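Read sections 1 and 2 before you set out the carton corner. You need one large sheet of white paper, the plastic container and a patch of floor out of the way of doors.

## 3. Setting up on carpet

1. Vacuum the carpet where the sheet will go.
2. Lay the white paper flat. Leave a strip of carpet showing on one side so you can see where the sheet ends.
3. Stand the container on the side away from that strip, close enough that you don't have to carry cartons over bare carpet.

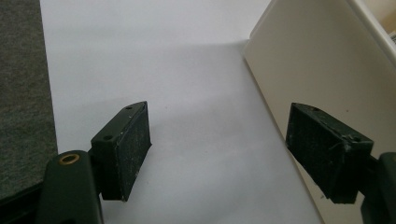 *Photo: Analyn Lagman*

4. Press the paper down from the middle outward. A new sheet keeps its fold lines for a while - leave them alone unless an edge lifts.
5. Check the sheet for crumbs and grit. Brush them off with a dry hand.

**Note:** Change the paper when it is stained or torn. Wiping it only pushes the juice through to the carpet.

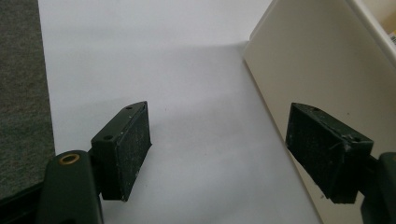 6. Walk past the corner once in each direction. If your foot catches the sheet, turn it or move the whole setup closer to the wall.

**Caution:** Do not tape the paper to the carpet. The tape pulls up fibers and leaves glue behind.

## 4. Putting cartons in

1. Empty the carton. Tip it over a sink and give it two good shakes.
2. Remove the straw and its wrapper. These go in the trash.
3. Put the carton in the container. It can lean or lie any way it lands. 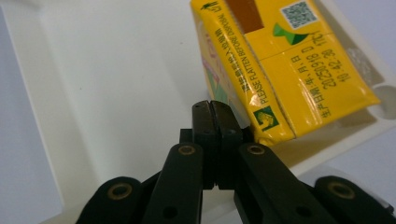 4. When the container is full, take the cartons out one by one. Open the flaps at both ends and press each carton flat on the paper.
5. Stack the flat cartons and tie them with string.

**Note:** Many cartons are marked "PLEASE FLATTEN BEFORE DISPOSAL". Flatten the ones with no marking too.

**Caution:** Full or part-full cartons can burst when pressed. Set them aside and empty them first.

For cleaning the container, see section 5.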